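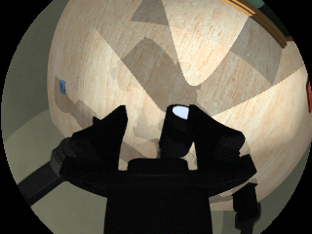 I rode the new Corach Street lane to work for the first time this morning. It took 7 minutes less than going over the hill on Bassey, mostly because there are only 2 lights.

The city count from October had 1,770 bikes a day at the Kammont end. I believe it. The rack outside the bakery was full by eight and I locked up to a sign pole.

The paint is fine as far as Plokeck Avenue. After that the lane drops you into the right turn pocket with no warning, and drivers there are doing 40 in a 25.
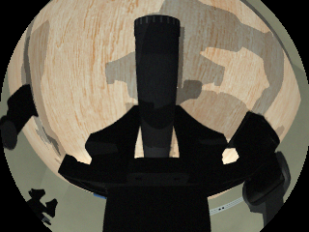
I wrote to the street department about the turn pocket and asked for posts. I also asked them to sweep the stretch under the rail bridge, where there's gravel all the way across.

Going home I took Bassey again. It's steeper, but the pavement is better and I don't have to deal with Plokeck in the dark.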